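### 5.2 The stall we kept missing

I'll admit this one took me a while. Over 268 trials, the Lirnari arm froze 20 times on its way down to the mat, and I blamed the planner for most of May. Heike Strobel finally pulled the motor logs – the wrist joint was hitting its current limit and dropping out without raising a fault.
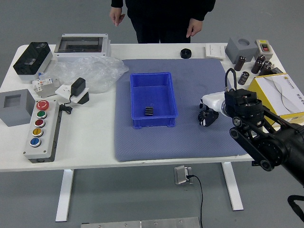
**Figure 4.** Sorting bench, arm at the right of the mat.

Our first suspect was drag from the wrist cable, so we reran the worst moves with more slack. You can see how the black cable arches up over the wrist housing, and that loop gets tighter as the joint turns past 90 degrees.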